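Graka rib socks, two months in

I bought one pair of these in the pale color (the shop calls it white, but under my cool kitchen light it goes a bit lavender, and I love that!) and then went back for more. They're soft, they stay up, and the fine rib runs the whole length, so they hug the ankle without leaving a dent.

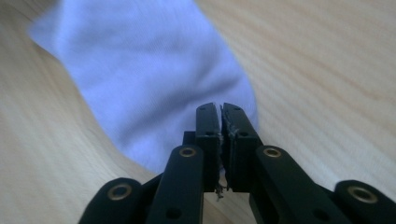 Stretch and wash

I've been putting mine through a normal warm wash with everything else, 26 times by my count on the laundry room calendar, and the ribbing still springs back. Oskari Saarela has the same ones in gray and wears them hiking around Ornville, so they get far worse treatment than mine. The toes have held up on both.
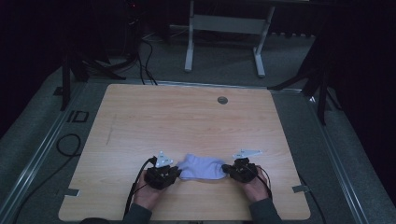

Pulled out sideways from both ends on the light tabletop.

They do wrinkle if you leave them balled up in a drawer, and they take ages to dry on a rack. I'd still buy them again tomorrow. Size up if you're between two sizes, the heel runs a little short.

Ritva Manninen, March 6, 2020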